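**Subject:** Re: [demos-list] lid tasks, how many and what counts

Monday, typing this between resets so forgive the state of it.

Quoted bits first, replies under each.

> Hi all. We're starting on the kitchen set at Omwood next week and I have some questions before we burn a lot of hours. First, is 1,000 episodes per task still the target? The wiki says one thing and the Drernon sheet says another.

Sheet is right, wiki is old. Target is 1,000 kept episodes per task. Kept, after review. We recorded 1,100 on the drawer task and were glad of the extra, a fair few got tossed for dumb stuff like the operator talking to someone and parking the arm mid-air for half a minute. Plan on recording over. Will fix the wiki when I get a sec, or someone else can, it's not locked.

> Second, do we throw out failed grasps? Our operators have been hitting discard every time the fingers slip.

Please stop doing that!! Slip and recover is the most useful thing you can give us. If the operator misses the handle, backs off, comes in again and gets it, that's a good episode, keep it, tag it "retry". What we don't want:

- slip, then a hand comes in and fixes it
- operator gives up and the episode just ends
- anything where the arm faulted and was restarted partway

Those go in discard. The ones in between, tag "unsure" and leave them for review. We had a whole week at Grindedano where every slip got binned and the policy learned a lovely clean approach and then had no idea what to do when it was a finger-width off. Just squeezed air and lifted. Over and over.

> Third, episode length. Ours are running long on anything with a lid.

Cap is 90 seconds. Lids do run long. If you're hitting the cap a lot, split the task: lift lid and set it down is one, lid back on is another. Don't chain them in one recording, the labels get messy and then someone has to cut them by hand and it's always me.

Also new operators are slow for the first day and speed up, so don't judge by the first batch. Do their first batch as practice, mark it "practice" in the operator field and we filter it later. Do NOT mark it in the notes field, the filter doesn't read notes. Learned that in September.

> Fourth, can we use empty cookware? It would be a lot less fuss.

For some of it, sure. Empty is fine for the first chunk while operators get used to the controller. But no, not all of it. Glass lids look totally different once there's food and heat under them. The wrist camera sees haze, glare, whatever is inside moving around under the reflections. A policy trained on a clean dry lid gets a foggy one and the handle estimate goes all over teh place. We tried to fake it in augmentation and it was rubbish.

So mix it up. What I'd like in the episode sheet for every lid task:

1. contents (empty / water / food, and say what food)
2. hot or cold
3. lid type and handle shape
4. which side of the table the pot starts on
5. start pose of the arm, low / mid / high
6. fingers open or closed at start

Number 6 keeps getting skipped. Start open unless the task card says otherwise, but write it down anyway.

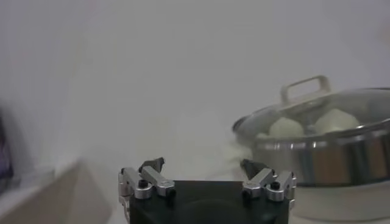
On steam. It drifts across the view and it's different every time, that's exactly the variety we want, so don't wait for it to clear before you hit record. Do check the lens between episodes though and wipe it if it's misted. Dry cloth, not your sleeve. If the lens fogs in the middle of an episode keep going and tag "lens". We may or may not use those, Kikuchi wants to try them in a seperate split and see.

Hot stuff safety is the same as on the card. Burner off and moved away before the arm is enabled. No reaching over the table while it's live. Tongs and mitts on the reset side. If a lid gets dropped, e-stop first, then go look.

Move the pot. I mean really move it. Looking at the last upload it's in nearly the same place for long runs, and only nudged when someone bumps the table. Far, near, left, right, sometimes half out of the wrist view at the start so the arm has to go find it. Turn the handle too, both directions. Same for food, shuffle it, take one out, put one back.

Leave the background alone mostly. Bit of clutter at the edges is fine and probably good. Just don't stage it, and don't tidy up halfway through a batch either. If the lights change, start a new batch number.

> Last one, how do you want the uploads?

Daily, end of shift, one folder per task per station. Three stations so three folders per task, please don't merge them. Folder name is station, task, batch, in that order, underscores, no spaces (the script chokes on spaces and fails quietly, which has cost us a day already). Episode sheet goes in the same folder as a csv. If the upload dies partway just rerun it, it skips what's already there.

Review gets done next morning and I'll post reject reasons here so everyone sees them, saves me writing the same mail to each site.

Still open:

- whether wrist-only episodes count if the overhead camera dropped out. Leaning yes, tag "no-overhead" for now
- Drernon wants the gripper width logged at the full rate. Need to check what that does to file size
- spare fingertip pads. Two stations are on worn ones, rubber's going shiny, and it does change the grip. Tell me if yours are bad and I'll put in one order for the lot

Send me one short test batch before you start properly, even a handful of episodes, so we can catch naming and sync problems early. Doesn't need to be pretty.

Arm's homed, gotta go. Back on mail after lunch.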